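Clearing and resetting a shared desk
Bench notes, Ji-hoon Jin

Start by emptying the work surface completely. Sort loose items into three groups: used daily, used weekly, neither. The third group leaves the desk. 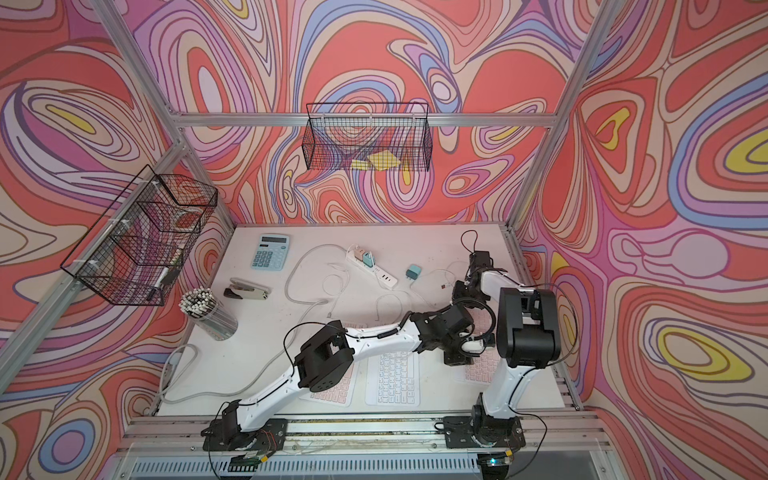

Small flat items go in wire mesh baskets hung off the surface. Fasten each basket to a rail with cable ties at both ends and trim the tails flush. Open mesh drops dust and lets you check the contents without taking the basket down.
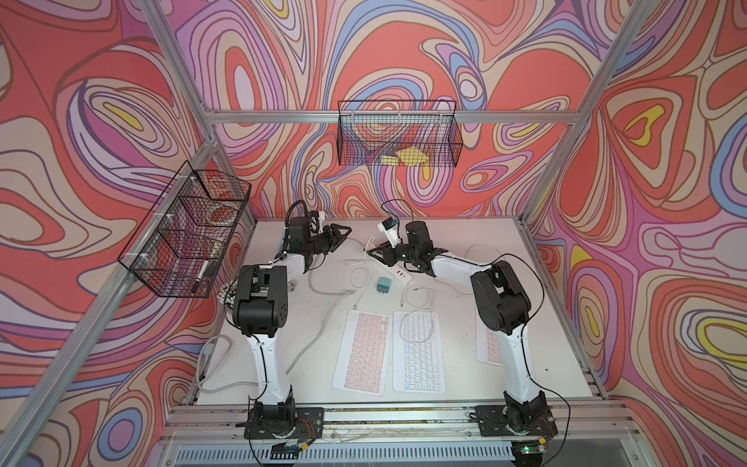 Wipe a white top with a damp cloth and a drop of dish soap. For scuffs, use a melamine sponge with light pressure, then dry. Test a corner first.

Keyboards: unplug, turn over, tap out crumbs, brush between the rows. Wipe keys with a cloth dampened in isopropyl alcohol. Never spray directly.

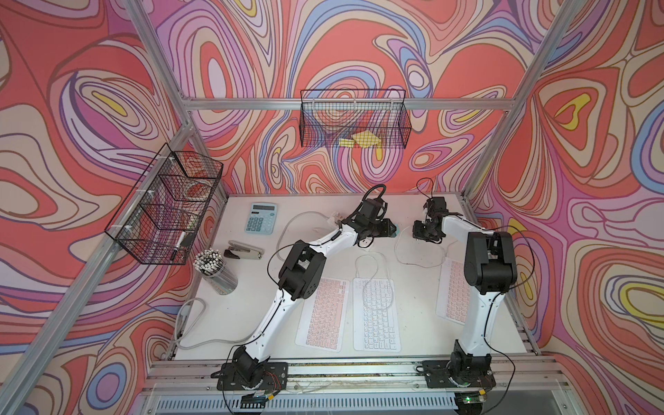

Keyboards laid flat on the tabletop, two with pink keys and one white.

Return the power strip before anything else that needs a cord. Coil spare cable in wide loops; tight bends wear the jacket near the plug. Stand pencils eraser end up in a clear holder.
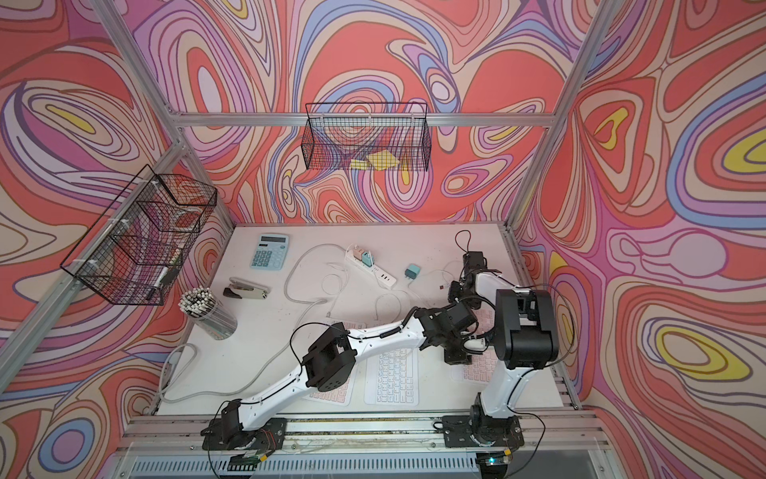
Calculator near the back edge, power strip to its right.

Repeat every 100 days.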